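Maltham Household Board > Small Storage > Jewelry and trinkets

Thread: Wooden jewelry box or separate little boxes?

HuguetteN
Hello all, long-time reader and a fairly rare poster. I finally got tired of hunting for earrings in the bathroom drawer, so in May I decided that everything small and shiny was going to live in one place. My aunt left me a nice reddish-brown wooden box with a lid that lifts up and a little gold-colored latch on the front, and I have been trying to make it work ever since.

The trouble is that I own a mix of things. There are chains, a few pairs of studs, some rings I never wear but can't part with, and then the pieces that came in their own display boxes — and those are so pretty I feel guilty throwing the boxes out! Compartments on both sides, silver things in both of them, and I still run out of room.
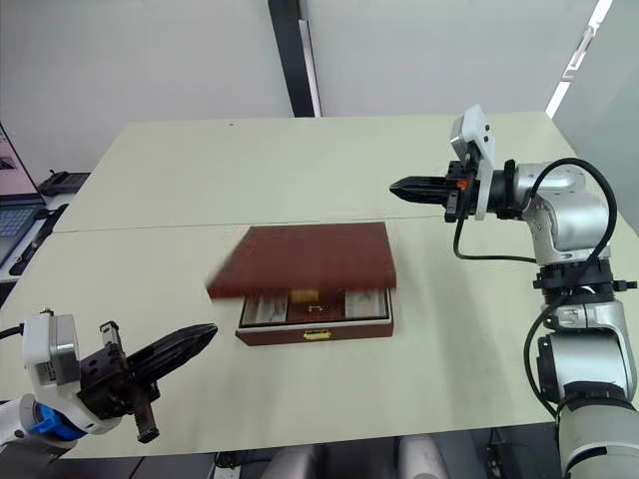 bimla_negi
Huguette, I'd keep the wooden box for what you wear every week and stop there. I had one very like it for years and crammed it so full that the lid wouldn't shut, and then the hinge went. The man at the repair counter in Maltham wanted more for the hinge than I'd paid for the box, bless him. Studs and rings in the compartments, everything else in a drawer.

oldtinlid
I'm going to disagree with Bimla (kindly). Once you split a collection between two places you forget the second place exists. I found a bracelet last winter that I had already replaced. One box, one home, and if it doesn't fit you have too much of it.

bimla_negi
Well, some of us inherited from three grandmothers, oldtinlid, and we can't all live like monks.

Handari_Jo
What about chains? I never see anybody talk about chains, and they are the whole problem in my house. I put four in a compartment together and a month later I had one very large knot. My sister runs them through a drinking straw and fastens the ends, and that does work, though it looks a bit silly when company opens the lid.

HuguetteN
Straws, I love that! I did clear the whole table last night and sort everything into groups, which took until 11 p.m. and two cups of tea, and I'll tell you what I've settled on so far.

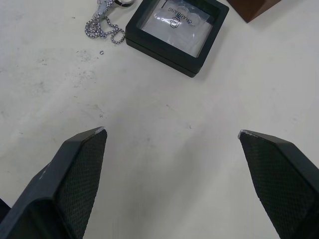 Display boxes are my weakness, so I've made a rule that one stays only if I can see what's in it without opening it. The square black one passes, with its clear top and the small round earrings showing faintly through the plastic, even if the CHAOBANG lettering always seems to end up facing the wrong way when I put it down. The silver chain is another matter. It can lie there in its loose loop for tonight, but I'm not dropping it in with the rings after what Jo said. And does anyone else end every sorting session with one tiny silver bead and no idea what it belongs to? I have a saucer for those now.

oldtinlid
Keep the bead. The week you toss it you'll find the bracelet it came off.

bimla_negi
On that we agree. Mine go in an old aspirin bottle.

Darwish_attic
If you want a third opinion, hang the chains. I put a row of 5 cup hooks inside my closet door and haven't untangled a thing since. You do have to close the door gently or they all swing and clatter, and my husband has not learned this.

Handari_Jo
Doesn't the silver go dark faster out in the air, though? Mine did when I had it on a stand by the window.

Darwish_attic
A little, yes. I give them a rub with a soft cloth when I think of it. I'd still take that over the knots.

HuguetteN
Thank you, everybody, you've given me plenty to chew on. I think I'll try the hooks for the long chains and the straws for the thin ones, and the black box can sit on the dresser next to the wooden one. Bimla, what size drawer did you use in the end, and did you line it with anything?

bimla_negi
Just a shallow one, lined with a piece of old flannel pajama. Cut it a bit bigger than you think, it creeps.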